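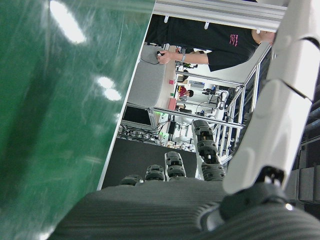
社区互助 > 社会科学方法 > 政治态度与民意调查

搜索帖子 输入关键词 搜索 高级搜索

同一份政治信任问卷,电话版得分明显高于网络版,两批数据能不能合并?

灰雀在屋檐

我在做一个关于地方政治信任的小课题,调查地点是Wivcombe。问卷用的是Dalisay量表的中文改编版,一共17道题,全部是五点同意量表,内容包括对镇议会的信任、对选举公正的看法,还有一组关于"普通人说话有没有用"的题。

原计划只做网络问卷,用Grito平台发放,收回来100多份。后来发现年纪大的受访者太少,导师建议补一批电话访问。电话做完了,有效的是73份。题目的文字和顺序没有改,只是由访问员念出来。

问题出在初步分析上。电话组对镇议会的信任明显高于网络组,对选举公正的看法也高一些,但"说话有没有用"那组题差别很小。电话组年龄偏大,这个我知道,可是我把两组里年龄相近的人挑出来比,差距虽然缩小,还是在。

我想问的是:

这种差距算是调查方式造成的,还是人群本来就不一样?

能不能在回归里加一个"是否电话访问"的变量,然后就当一个样本用?

论文里怎么写比较稳妥?

补充一下,网络问卷十二月就关闭了,没办法再改。电话组也没有留再次联系的许可,所以不能回头追问。分析软件是Fosance,学校装的版本,功能不算全。

发表于2025年2月4日

河边修表

先说结论:可以合并,但要看你拿合并后的数据做什么。如果只是报告"当地居民的信任水平是多少",不建议合并后给一个平均数。如果是看信任和别的变量之间的关系,合并以后加控制变量,多数审稿人能接受,前提是你把下面几步做了。

你看到的差距里至少混着两件事。一件是选择,也就是接电话的人和点开链接的人不是同一类人。另一件是测量,同一个人对着访问员和对着屏幕,给出的答案可能不同。有访问员在场的时候,受访者倾向于给出比较体面、比较温和的回答,这在信任、投票、捐款、偏见这类题目上都有不少研究讨论过。你的数据里,评价具体机构的题差距大,评价自身影响力的题差距小,和这种解释是相容的。不过相容只是相容,单凭你现在的设计分不开这两件事。要分开,得在招募时把人随机分到两种方式里,而你的两组是先后招募的。

年龄相近的人还有差距,也不能说明剩下的就是方式效应。愿意接完一通十几分钟电话的人,本来就可能更愿意配合公共事务,对机构的态度也更好。教育程度、在当地住了多久、上次投没投票,这些都要看。如果两边都问了,就一起放进去。

具体做法,按我的习惯是这样:

第一步,先别看总分,逐题看分布。重点看有没有天花板,也就是电话组是不是大量集中在"同意"和"非常同意"。口头念选项的时候,人对最后听到的选项记得比较牢;看屏幕的时候,排在前面的选项容易占便宜。你的选项是从"非常不同意"念到"非常同意"的话,电话组偏高有一部分可能来自这里,和信任没有关系。

第二步,检查反向题。量表里如果有反着问的题,看电话组在反向题上是不是也偏向同意。如果正着问同意,反着问也同意,那就是习惯性附和,要在文中交代。

第三步,做测量等值检验。就是看这些题在两组里是不是以同样的方式测同一个东西。构型和载荷这两层过了,比较变量间的关系就有依据;截距那一层也过了,才好比较平均数。你的样本小,三个维度一起估计可能不收敛,可以每个维度单独做。检验没有拒绝等值,也要记得样本小的时候检验力低,不要写成"证明了等值"。

第四步,回归里加入方式变量,同时加它和主要自变量的交互项。只加方式变量,等于假定电话只是把所有人的分数整体抬高一截。交互项可以让你看到斜率是不是也不一样。然后再把两组分开各跑一遍,放附录。

Fosance能不能做多组因子分析要看你装的版本,我手边没有。做不了就换别的软件单独跑这一步,不丢人。

两点半下班

不用想那么复杂,我以前做的时候直接把电话组的分数减掉一个常数,让两边平均分一样,后面照常分析,老师也没说什么。或者干脆把电话那批删了,只用网络的,写一句样本偏年轻就行。

 河边修表 回复:减常数这个办法不建议。两组真实的人群差异也被一起减掉了,而且五点量表减完以后,原来选最高分的人会落在一个没有意义的位置上。删掉电话组倒是可以作为稳健性检验,但不应该看到结果以后才决定删。

 两点半下班 回复:行吧,我那个是课程作业,要求没这么高。

旧地图第三页

上面讲分析讲得比较全了,我补充写作和伦理上的几点。

方法部分按时间顺序写清楚:先做网络,发现年龄结构有缺口,再补电话。不要写成"本研究采用混合方式调查",读的人会以为是一开始就设计好的。补样是常见的事,写出来没有问题,含糊其辞反而会被追问。

描述统计的表分成两列,网络一列,电话一列,不要只给合计。年龄、性别、教育都分开列。应答率也分开报。电话那批拨了多少号码、多少人接了、多少人中途挂断,如果有记录就写进去。网络那批如果是公开链接,算不出应答率,就直接说明是公开链接,不要拿点击量去顶替。

措辞上,"电话受访者报告的信任水平较高"是可以写的,"电话受访者更信任镇议会"就说过头了。前一句说的是回答,后一句说的是态度。全文统一,摘要也要改。

另外想提醒一点,两批数据之间隔了多长时间?如果中间镇上发生过什么事,比如换届、税费调整、议会出了新闻,那时间也是一个混在里面的因素,而且和方式完全重合,事后没有办法拆开。翻一翻那段时间的地方新闻,有就写一段,没有也写一句查过。

还有访问员。如果电话都是你自己打的,要写明。如果有几个人分着打,看看不同访问员之间的平均分差多少。每个人手里的份数不多,做不了正式的多层模型,列个简单的表就够。

 灰雀在屋檐 回复:谢谢两位。电话是我和一个同学分着打的,编号还在,今晚就把表列出来。选项确实是从"非常不同意"念起,反向题每个维度里有一道。两批之间镇议会刚好公布过停车收费的新方案,我之前没想到要写。

 旧地图第三页 回复:那这个一定要写。最好把和议会有关的题单独拿出来讨论,其他题受的影响应该会小一点。

 灰雀在屋檐 回复:好的。多组因子分析那步Fosance菜单里没找到,我明天去机房问一下有没有别的软件。

相关分类:问卷设计 抽样与补样 量表改编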